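# Insulated mugs on shared desks: mats, marks and odour

Posted to Rirkerow Community Help, Workplace and Study Spaces 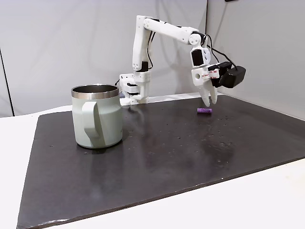

Our office has 29 shared desks with white tops. Each has been issued with a dark grey desk mat, and staff are permitted to have a drink at the desk provided that it is in an insulated mug. Two matters have arisen and I would be grateful for advice from members who manage similar spaces.

First, pale rings are appearing on the mats where mugs are set down. They wipe away with a damp cloth but are visible again once the mat has dried. Second, several staff report that their stainless-steel mugs, including the sage green ones with a matte finish, retain a stale coffee smell after ordinary washing. The kitchenette has a sink and dish soap but no dishwasher. Is there a cleaning routine that could be posted by the sink, and should the mats be replaced?

**Esmaeil Zarei**

---

**Falel_Facilities**

The mats should not need replacing at this stage. Rings that return on drying are usually residue, either from hard water or from milk and sugar that has run down the outside of the mug. A damp cloth spreads this residue thinly over the surface and leaves most of it behind.

The following routine has been in use at our site since April:

1. Remove everything from the mat and shake off crumbs.
2. Mix a small amount of dish soap in warm water. Wring the cloth out well.
3. Wipe the whole mat, edge to edge. Cleaning only the ring leaves a clean patch that is as noticeable as the mark.
4. Wipe again with plain water.
5. Dry with a second cloth. Do not leave it to air dry.

If a faint ring remains, use equal parts white vinegar and water on a cloth, then repeat steps 4 and 5. Test a corner first, as some coatings go dull. Please also lift the mat and dry the desk underneath. Moisture trapped there can leave a mark on a white top that is much harder to deal with than the one on the mat.

As to cost, our quotation for a full set of new mats came to $860 and we did not proceed.

---

**hurnenix_desk2**

just use coasters. cork ones. we did and the problem went away

---

**M. at Zarei Reading Rooms**

I will address the mugs, as the mats have been covered.

A stale smell in a stainless-steel mug is nearly always coffee oil on the inside wall or — more often than people expect — in the seal of the lid. Take the seal out, if it is removable, and wash it separately. For the mug itself, put in 2 teaspoons of baking soda, fill with hot water and leave it with the lid off for several hours. Scrub with a bottle brush, paying attention to the area just inside the rim, then rinse twice.

Bleach should not be used, as it can pit the steel. Steel wool will scratch the interior, and on a matte coloured exterior even the green side of a kitchen sponge may leave shiny patches. A soft cloth is sufficient for the outside. Mugs should be stored open, with the lid beside them.

For the notice by the sink, I would suggest wording along these lines:

> Please wash your mug and lid at the end of each day. Take the lid apart where possible. Dry the base before returning the mug to your desk.

The last sentence has made the greatest difference to our own mats. Coasters, as mentioned above, are also acceptable, although ours tended to move from desk to desk and we stopped reordering them.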